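Kapitel 6
Ein Bausatz kommt ins Haus: zweiarmige Tischroboter auswählen und beurteilen

Suchbegriff eingeben Suchen
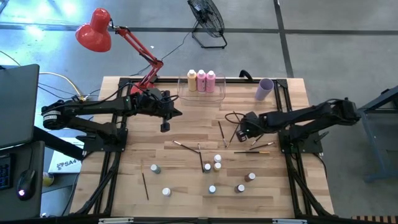
Abb. 6.1: Zweiarmiger Tischaufbau mit Pinseln, Farbflaschen und einem Becher als Arbeitsgut.

Ich gebe es gleich zu: Mein erster Bausatz war ein Spontankauf. Ich hatte im August einen Prospekt von Trudham in der Hand, zwei Arme, ein Tisch, ein Preis, und am Abend war die Bestellung raus (meine Frau erzählt das bis heute gern beim Essen). In diesem Kapitel machen wir es gründlicher. Wir nehmen uns ein Angebot vor, den Bausatz Nurmi der Firma Vevero, und prüfen ihn so, wie Sie später jedes andere Angebot prüfen können.

Was wird da eigentlich verkauft? Geliefert werden zwei Arme mit Greifern, die Montageplatten, der Schienenrahmen und die Steuersoftware. Tisch und Rechner stellen Sie selbst. Der Grundpreis liegt bei über 2.000 Euro, und auf meiner Rechnung kamen noch 258 Euro für Fracht und Netzteile dazu! Rechnen Sie solche Posten bitte von Anfang an mit ein, im Prospekt stehen sie gern auf der letzten Seite.

Als Prüfaufgabe verwende ich das Aufräumen eines Maltischs. Klingt nach Kindergarten, hat es aber in sich. Schauen Sie sich in Abb. 6.1 die Pinsel an: dünn, kreuz und quer auf dem Holz, manche berühren sich fast. Der rechte Greifer steht über so einer Gruppe, und nun müsste man ihm sagen, welchen Stiel er nehmen soll und aus welcher Richtung. Die kleinen Farbflaschen sind wieder eine andere Sache, die stehen aufrecht und wollen seitlich gefasst werden, ohne dass der Nachbar umfällt. Und dann gibt es noch den durchsichtigen Behälter mit den großen Flaschen hinten am Tisch und den lila Becher daneben, in den ich am liebsten alle Pinsel hineinstellen würde.

Iida Heiskanen, mit der ich das Praktikum in Tadport aufgebaut habe, wollte zuerst lieber Holzwürfel nehmen. Mit Würfeln sieht aber fast jeder Bausatz gut aus, und für eine Kaufentscheidung hilft mir das wenig. Wir haben uns lange gestritten und dann beides ins Praktikum geschrieben; die Würfel finden Sie in Aufgabe 6.2.

Bevor Sie weiterlesen, notieren Sie sich bitte, was Ihr eigener Tisch können soll. Wie schwer ist das schwerste Teil? Müssen beide Arme an dieselbe Stelle kommen? Wer zieht die Kabel nach, wenn der Aufbau umzieht? Mit diesem Zettel gehen wir in Abschnitt 6.1 die Angaben des Herstellers durch, zuerst die Reichweite und danach die Traglast.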